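An afternoon at the Edbridge open day

Posted in: Out and about

Back in April I went to the open day at Edbridge, the robotics workshop over in Rullau. I had signed up months earlier and forgotten until the reminder email came. It was a two-hour drive and the parking was easy.

The building used to sell carpet. You can still see the old showroom windows from the street. Inside they had set up folding tables for coffee and name tags, and a hallway with posters about what each group does. I read maybe half of them. The coffee was fine.

Branwen Prydderch gave the opening talk. She runs the household handling group, and she kept it short. Her main point was that boxes, cups and bottles are mostly solved for them, and that cloth is where their time goes now. A cup has one shape. A coat has as many shapes as there are ways to drop it on a bed. They have collected 400 folding runs for the current project, which they call Vindard, and she said the number she wants is more than 1000.

After the talk we split into groups. Mine went first to the arm room, where a robot arm was sorting kitchen towels into two bins. It was slow. It picked up a towel, held it up, turned it a little, and put it in a bin. One towel went in the wrong bin and the man running it moved it over by hand and started again. I liked that they didn't stop the tour or make a fuss about it.

The next part was the one I had come for. Baltazar Espinoza showed us the hand-held grippers. You hold the thing by a handle and do the chore yourself, using only its two fingers, and a camera on it records what you do. Later the recordings are used to train the arm. He said new people always grip too hard in the first week and come back with sore wrists.

For clothes they work on a real bed with real bedding, in a furnished room. Baltazar said a flat gray table teaches the system about flat gray tables. They start with T-shirts, then pants, then jackets. Puffy jackets come last because the padding springs back after you fold it, and the fingers can close on a lot of air before they reach anything solid.
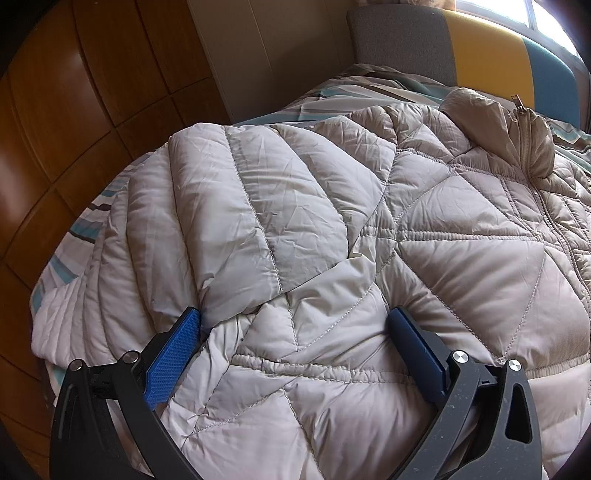 The puffer jacket on the bed, seen from the gripper. The blue pads are what touches the fabric.

I asked why the pads have that fine grid on them. Baltazar said it is for grip on slippery fabric, and that they tried a smooth pad first and it slid off nylon. He also said they wear out and get swapped when the texture goes. The pads come from a supplier called Radwan, if anyone wants to look them up.

Then we got to try. I was given a T-shirt, and I got one sleeve in and lost the other one twice. The woman after me did it in one go. She told me she irons for a living, so I don't feel too bad.

There was a question session at the end, but I left partway through to beat the traffic. Somebody was asking about fitted sheets when I went out the door, and I would have liked to hear the answer. They plan to hold another open day next spring, and sign-up is through their mailing list.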